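Kornon Chores: a data card

Version 7, October 2022. Maintained by Aslak Løken and Michalis Nikolaidis.

What it contains
2362 recorded attempts at small household chores, done at a desk by a pair of robot arms under human control. There are 13 chores, among them folding a cloth, putting toys in a bag, closing a lid and sorting cutlery. Each attempt has camera video, joint positions and a one-line task label.

What it is for
We wanted a plain answer to whether two arms with simple grippers can tidy up at home yet. Our answer so far is "some of it, slowly." Rigid objects go well. Cloth and thin plastic are still hard, and 199 attempts are marked as failed. We kept them in.

Layout
One folder per chore, one subfolder per attempt. Labels are in labels.csv. The Jodmont and Stekus subsets use the same format but have no depth data.

Known problems
Clocks on the two arms drift in the September recordings. Run fix_time.py before training on them.
Lighting hardly changes, so expect trouble in other rooms.

Bags and pouches
Soft containers are the part of the set we would most like other people to work on. A bag changes shape as soon as it is touched, and a policy trained on boxes tends to squeeze too hard or miss the rim. Grip position matters a lot — a black pouch with a red lining, held from the side by the right gripper, leaves the left one open and free for the mesh bag next to it.

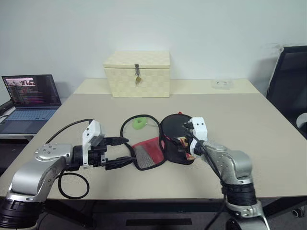
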